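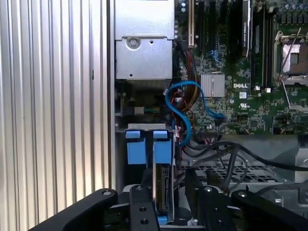 Can the hard drive be taken out of a desktop workstation before the computer is passed on?
The drive can be taken out of every desktop workstation in the Kotia scheme, and its removal is recorded before the computer is offered to another department.

Hard drive and carrier in a Dell workstation. The carrier has light blue plastic tabs, and a blue SATA cable runs from near the drive to the motherboard.

Inside the Desktop: Parts and Reuse
Kotia Equipment Reuse Service, Partanen Building

The Kotia Equipment Reuse Service receives desktop computers that departments no longer require. Each computer is assessed, and a decision is made as to whether it should be reissued complete, used as a source of spare parts or sent for recycling. During the last reporting year the service received 871 desktop computers, of which 194 were dismantled for parts.

The gallery is intended for staff who are responsible for equipment in their own departments and who may not have had occasion to see the inside of a desktop computer. The notes explain how the principal parts are handled and what information should accompany a computer when it is sent to the Partanen Building.

Storage
Hard drives are dealt with separately from all other parts. Departments should copy any files they wish to keep before a computer is collected, as the service does not hold copies on their behalf. The drive is released from its carrier once the power and data cables have been disconnected. Cables are pulled by the plug and never by the wire. The carrier remains with the computer and is reused when a replacement drive is fitted.

A drive that passes its checks is erased and given a new entry in Zevance, the equipment register. A drive that fails is destroyed, and the certificate is sent to the department named on the transfer form. Computers received without a transfer form are held unopened until the form has been supplied.

Cables and cooling
Data cables are inspected for worn plugs and sharp folds. Power leads are left attached to the supply unless the supply itself is to be replaced. Dust is removed from heatsinks before any assessment of temperature is made, and the result is entered in the register under "Cooling". Departments are asked not to use household vacuum cleaners inside a computer.

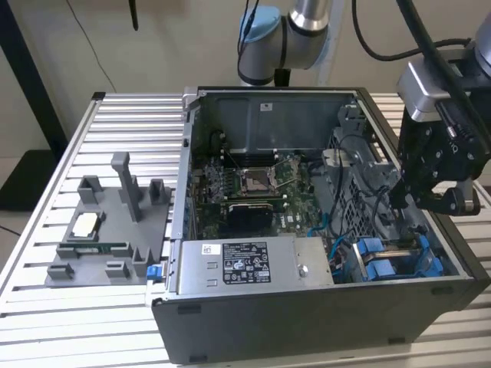

One reader at the Tomia site has asked whether a processor may be moved from one workstation to another of the same make. I have two from the same maker and had assumed the parts would be interchangeable, the reader writes, but the model numbers differ by a single letter.

The make alone is not a sufficient guide. The socket type, the motherboard revision and the version of the system firmware must all be compared, and a difference of one letter in the model number may indicate a different board. Enquiries of this kind should be sent to the parts desk with both model numbers before either computer is opened.

Dell workstation on its side, with the side panel removed. The processor socket is open and its lever raised; a processor with a pale heat spreader rests in a grey fixture beside the case.

Processors
A processor is lifted straight up from its socket and held by the edges. The contacts must not be touched. Old thermal paste is cleaned from the heat spreader, and fresh paste is applied when the heatsink is refitted. The lever on the socket should be lowered only when the processor is seated correctly and moves into place without force.

Memory
Memory modules are sorted by type and capacity before they are placed in stock. Modules of unknown origin are tested overnight. Departments that wish to increase the memory in a computer may request tested modules through Zevance, quoting the register number of the computer that is to receive them.

Sending equipment to the service
Collections from Tomia are made in the morning and must be requested by 4 pm on the working day before. Keyboards, mice and power leads should be placed in a separate box and labelled with the name of the department. Side panels should be left fitted for the journey. Screws that have already been removed should be put in a sealed envelope and fixed to the outside of the case with paper tape.

The parts desk will be closed for stocktaking during the last week of February. Transfer forms may still be submitted in that week and will be processed in the order in which they are received.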